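The Parts Drawer Problem

By a staff writer
January

The hinge on my dishwasher broke on a Friday, at dinner time, with the door down and the bottom rack out. The broken piece was a white plastic clip the size of a thumbnail. The rest of the machine was fine. It took 6 weeks to get it closed again.

I called the store first. The person on the phone was polite and told me the clip was not sold by itself. It came as part of a door assembly, and the door assembly was on back order. The price was $449. A new dishwasher of the same size was on sale that month for not much more, and she was kind enough to mention it.

Most people take that offer. I nearly did. Then I started asking repair shops how they deal with small plastic parts, and the answers kept me busy for the rest of the winter.

A home appliance is mostly metal, wire and glass, and those things last. What fails early is the plastic that holds them together. Clips get brittle near heat. Gear teeth wear down. Knobs split where they grip the shaft. The part may cost pennies to mold, but the mold itself is expensive, and once a model goes out of production the mold goes into storage or gets scrapped. After that, whatever is on the shelf is all there is.

Hamann, a repair shop that works on washers, dryers and kitchen machines, has dealt with this by never throwing anything out. The back room has 300 labeled drawers, pulled from an old hardware store. When a machine comes in that can't be saved, it is stripped the same afternoon. Latches go in one drawer, feet in another. Rack wheels have a whole row to themselves.

The labels give a model number where one is known. Many just say what the part looks like, and the shop goes by shape and color more than by number. Makers reuse the same clip for years under different part codes, so a wheel listed for one washer will often fit three others. That knowledge is not written down anywhere outside the shop, and most of it is in the heads of the two people who work the bench.

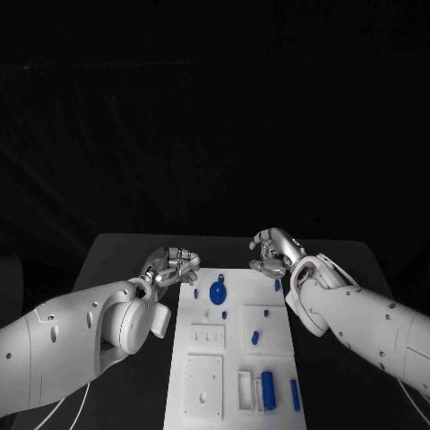

Blue and white parts on a long white board.

Salvage only goes so far. A clip from a 12-year-old machine has had 12 years of heat and soap, the same as the one it replaces. The shop will fit it if you ask and will tell you plainly that it may not last. For parts under load, such as door hinges and drum supports, they would prefer something new.

Some of the new parts come from small suppliers. Pidia is one of those. It makes copies of discontinued plastic parts in short runs, working from samples that shops send in. The catalog is odd reading: page after page of feet, caps, spacers and catches, each with a drawing and a list of machines it is known to fit. A customer who sends in a good sample gets the first 2 copies free.

Sending a sample is harder than it sounds. The broken part is usually missing the very section that matters. My own clip had lost its hook, and a clip without a hook is just a small white rectangle. The supplier wanted the one from the other side of the door, which meant taking that out too and leaving the door off. I washed dishes by hand until they came back.

The other route is to swap. Latari is a parts exchange run by mail. You list what you have and what you need, and people write to each other directly. No money changes hands except postage. I listed two spare rack wheels and an oven knob. The oven knob was gone in a day. It went to someone with the same stove as mine, who had been turning the burner on with pliers.

There are limits to all of this, and the shops are quick to point them out. Nobody should put a homemade part on a gas line. Control boards are a separate trade. Sealed units, where the bearing is molded into the tub, can't be opened without cutting them, and at that point the machine really is done.

For everything else, the advice I heard was much the same from shop to shop. Save the broken piece, even the crumbs. Write down the full model number from the plate inside the door before you call anyone. Ask for the part by itself, and ask twice. If you replace a machine, pull the knobs, wheels and latches off the old one before it is hauled away.

My new clips arrived in a padded envelope. They were a slightly different white from the originals. Putting them in took 15 minutes and one screwdriver, and the door has closed properly every night since. I ordered a spare pair and taped them inside the cabinet under the sink.

Comments

dratoditz
We had the same door clip go on ours. The store quoted us for the whole door too. Ended up filing down one from a different model and it has held so far.

back_porch_59
Good piece. I would add, take a photo before you pull anything apart. I had a dryer in pieces for a month because I couldn't remember which way the spring went.

Marlow Street
Does anyone know if the mail exchange takes vacuum parts? I have a box of brush rollers I'll never use.

dratoditz
Yes, I got a vacuum belt cover there last year. Put the model number in the title or people won't find it.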